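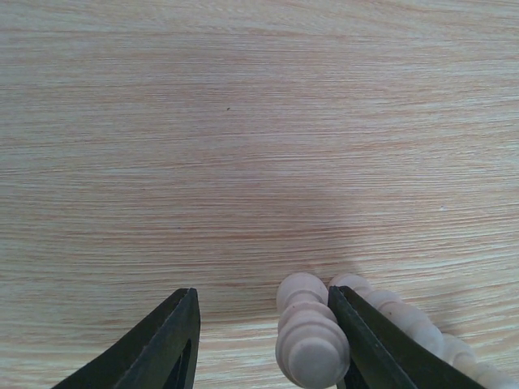

hvillalba wrote:
Starting a new topic so we stop wrecking the finishing thread. My position is the same as it was in August, that no machine is going to take the fiddly jobs off anybody's hands in a small shop for a long time. I turn parts for a living and the turning is the quick bit. What eats the day is picking up, sorting, wiping, putting in the right box. Look at what a gripper is up against with plain unfinished wood on a table that is nearly the same color. One finger is right up against a turned piece with a bead chain on its other side, and there is nothing between the two tips. My nephew would have cleared that table while I was typing this.

Posted 27 December 2018

gulleo_fan wrote:
You always compare them with your nephew. Compare them with what they could do when you bought your first lathe. A finger going down into a gap that small between two round parts is not nothing.

hvillalba wrote:
I don't get paid for fingers in gaps. I had an order this fall for 992 finials for Manzano, the lamp people. Every one had to be picked up, looked at, and laid in a tray with the knob end the same way. Took two of us most of a week in the evenings. Tell me which machine I could have rented for that.

Noelia M. wrote:
Feeder bowl and a chute. Old as the hills and no brain in it at all. I ran one at Rimden for 11 years, and it would have done your finials if you didn't mind a few dings.

hvillalba wrote:
I mind the dings. So does Manzano.

Noelia M. wrote:
Then you pay for hands. I'm on your side here, mostly. I only object when people say "machines can't" and mean "machines can't for what I want to spend."

crescencio wrote:
What did the Trundel rep quote you? I got $1,912 for a used arm with no gripper, no stand and no software. I asked him if it could put the sanding discs away and he changed the subject to welding.

hvillalba wrote:
Same rep. Same welding.

saranya_n wrote:
Can we talk about houses for a minute? I don't have a shop. I have 8 cupboards, a dishwasher and two kids who leave game pieces all over the floor. I'd pay real money for something that picks up the floor. The vacuum just pushes the pieces under the couch. 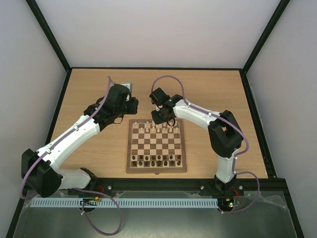 amna_q wrote:
Saranya, tidying a game is the test I'd pick too, and I'm less gloomy than Hipólito. It's a chore with a clear finish and you can tell from across the room if it was done right. With the board set up, white along the far side and dark along the near side, the middle all clear, you have two arms and every piece standing where it ought to be. Give them that same board after your kids have been at it and I think they'd get it back in order. Slowly, sure. I let my dishwasher take two hours and never complain.

hvillalba wrote:
"I think they'd." Who set it up, Amna? You can't tell from that and neither can I. Also look at what it takes to get started: walls on three sides, a rail bolted across the front, cables looping all over the place. Saranya has a living room.

amna_q wrote:
I didn't say the arms set it up. I said it's a fair test. And your lathe is bolted down too, last I heard.

saranya_n wrote:
I am not putting a rail in my living room, for the record. Could it do the pieces that roll under things?

Noelia M. wrote:
No. Anything on the floor is a different job from anything on a table. Reach is the whole problem. At Rimden we raised every bin to waist height before we automated a single step, and half the time that fixed it and we never bought the machine.

crescencio wrote:
That's the best advice in this thread. Raise the bins.

gulleo_fan wrote:
Give it five years and you'll all be deleting your posts.

hvillalba wrote:
I'll leave mine up. If anybody has run an arm on small turned parts, a full tray, no dings, with no person standing next to it, post your hours and what you paid. I'd read that. I'm not interested in sales videos.

crescencio wrote:
Does anyone want 40 feet of used conveyor, by the way? Pickup only.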